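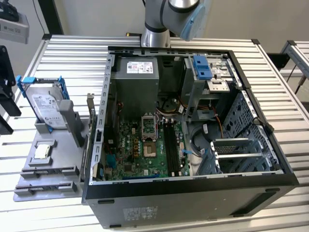 Fisholm 21 Pod Kit

Hi, Bethel Chala again. If you've bought from my little shop before, you'll know I only write up the gear I've used myself, and I've been carrying the Fisholm 21 since February. It replaced a box mod that weighed down one side of every jacket I own, so I came to it pretty keen on something smaller!

The Fisholm is a refillable pod kit for people who already vape and want a tight, cigarette-style draw. If you're after huge clouds, skip it and have a look at the sub-ohm page instead. I tried opening the airflow right up and it still felt snug to me (I like that, my brother-in-law Kedir Habte hated it).

What comes in the box

Fisholm 21 device with built-in battery
2 refillable pods, one 0.8 ohm and one 1.2 ohm
USB-C charging cable
Neck lanyard
Printed manual

There's no wall plug and no e-liquid. Any decent phone charger will do the job, but please leave the fast ones alone. The manual says so and I'd go along with it.

Living with it

I get a full workday out of a charge on the 1.2 pod and somewhat less on the 0.8. The light by the mouthpiece goes green, then blue, then red, and once you're on red you've got maybe a dozen puffs before it gives up on you. I charge mine while I make tea and it's ready by the time the dishes are done.

Filling is from the side, under a rubber bung. The bung is stiff on a new pod and loosens up after a couple of fills. Let a fresh pod sit for 9 minutes before you use it. I got impatient with my second one, burnt the coil on the first draw and had to bin it, so learn from me there.

The pods click in with magnets. They hold well in a pocket, though I did lose one down the side of the car seat when I pulled the device out by the wrong end. Colour-wise you can have charcoal, sage or a sort of dusty orange. Sage is the one that keeps selling out, and the charcoal shows every fingerprint.

A bit of leaking is my main grumble. Twice now I've found a film of liquid under the pod after leaving it on its side overnight. A quick wipe with a tissue sorts it, but stand it up if you can, particularly in summer.

Liquids that suit it

Nic salts or a thinner 50/50 mix. I've mostly run the Mollwood spearmint through it and a plain tobacco from Beyene, and both were lovely right to the end of the pod. The sweeter dessert flavours gunk the coil up much faster, so budget for extra pods if custard is your thing. Thick liquid won't wick properly at all.

Spare pods

Sold in packs of 2, same resistance in each pack. Pods from the older Fidedano kit look nearly identical and will even sit in the slot, but the contacts don't line up and it won't fire. Check the side of your device before you order. I've had a few sent back over this and opened pods can't be returned.

Ordering

Stock code 304. Adults only, ID is checked at delivery, and whether I can ship to you depends on the rules where you live, so have a read of the shipping page first. Orders in by noon on Friday go out the same day. Tsegereda Asfaw does the packing and she'll leave a note in the parcel if your colour had to be swapped, but only if you ticked the box saying that's okay.

Unopened kits can come back for a refund or an exchange. If the device itself is faulty, send me an email with your order number and a quick note of what the light is doing when you try to use it.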